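Home Columns Code Hardware About Contact

Search this site Type and press enter

Let the planner say "I don't know"

February 14, 2020

I've spent most of this winter arguing about gold cards. We've got a hand picking them up at a desk in Jelisham, and everybody who drops by asks about the fingers. How many joints, how strong, what's the glove for? Fine questions! But the fingers are the easy part of my week. The hard part is a planner that would sooner make something up than stop and ask.
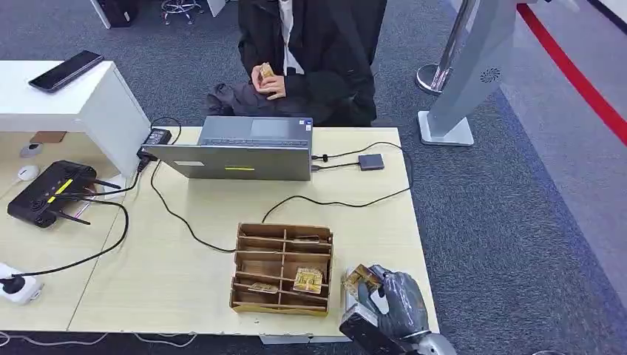
Our old stack, Drirkico, had one big state machine with 265 states in it, and I wrote a shameful number of them. It always had a next move. If the camera lost the card, it went with the last pose it had and carried on like nothing had happened. You'd read the log afterward and every line was cheerful.

So I'm now in the camp that says every step should be allowed to return "not sure" – and the step above has to deal with it. Where's the card? Not sure. Okay, look again. It's slower (150 milliseconds a look on our setup) and I'd pay that all day long.

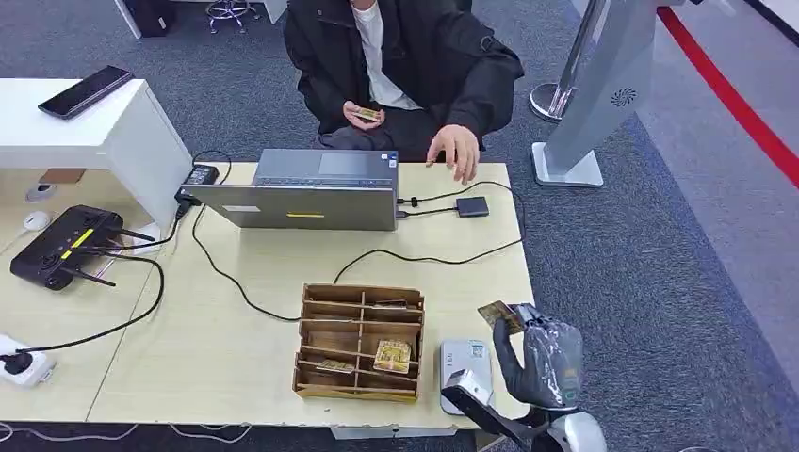
The gloved hand with a gold card, over the reader.

Frans Nijs, who wrote most of our perception code, thinks I'm overdoing it. He says if you let software hesitate it'll hesitate all the time, and he did catch one run with 14 looks at the same card. Fair enough, that one was my threshold. I still think a bad threshold is a nicer bug to have than a confident guess, and it took me one afternoon to fix.

The same goes for odd shapes. A card is flat and stiff and your model of it is pretty good. Try writing down a model for something bent and wrinkled with bits peeling off.

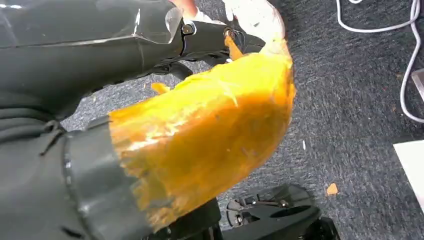 Yellow, curved and ragged at one end, beside the gray arm.

I wouldn't trust any pose estimate on that without a number next to it saying how much to believe it. We're putting those numbers into Milora by July, and Frans gets to pick the defaults.

Comments (3)

kettle_dev: We did this and our logs got huge. Worth it though.

Patrice M.: I'm with Frans. 14 looks is a lot of looks.

rowan77: Does the retry live in the planner or in perception? We keep moving ours back and forth.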